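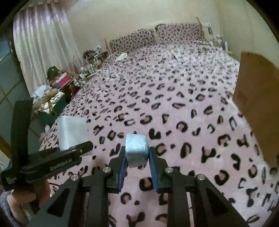

Item 3, hand-held gripper with a pale blue block, bed task.

Equipment planning meeting, Akholm office, April
Present: operations, purchasing, the data team, Tovar site by phone
Start: 2:10 p.m.

1. Minutes of the last meeting
Approved with one change. The line saying the Zernora arm "will pay for itself" now reads "is claimed to pay for itself."

2. Zernora arm
Purchasing still has no written quote for installation. The sales deck puts it under "typical costs" with no number next to it. Operations asked for the third time what happens when the arm needs a part. Put off until there is a quote on paper.

3. Hand-held grippers, second batch
The data team wants more hand-held grippers so that two people can work the small-item tasks at the same time. Brulolis has quoted $1,380 per unit, plus $359 a year each for service. Purchasing noted that the service plan leaves out finger pads, the part everyone expects to wear. The quote is good for 30 days and was described on the phone as the best price available. The meeting has heard that before.

The data team said household items are where the time goes: soft blocks, thin packets, toys, tubes with one flat end. Operations accepted that these are awkward to hold but doubted that a second batch changes anything while most of the recordings from the first are still waiting for review. Buying more grippers would make that pile bigger. The data team replied that review is a staffing matter and belongs in a different budget. Operations did not agree.

Target for the first batch was 200 usable recordings per task. No one could say how many tasks have reached it. The tracking sheet has two columns for this and they disagree.

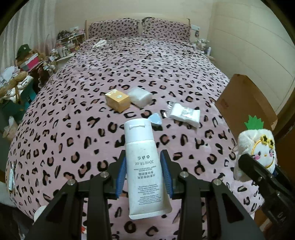 Tovar asked why the plan has no line for review hours at all, and said its own site would sooner have one working gripper and someone to check the results than a shelf of them. Tovar also wants the pads priced separately before anything is signed.

Purchasing pointed out that a smaller order may lose the quoted price. Operations said a price that disappears that easily was probably never much of a discount.

Agreed: no order this month. Purchasing to get pad prices and the service terms from Brulolis in writing. Data team to fix the tracking sheet and bring one number per task.

4. Storage
Shelving request carried over. Depends on item 3.

5. Other business
The charging cabinet at Tovar trips the breaker again. Electrician to be called, cost to come out of building repairs.

Closed 3:05 p.m. Next meeting once the Brulolis terms are in.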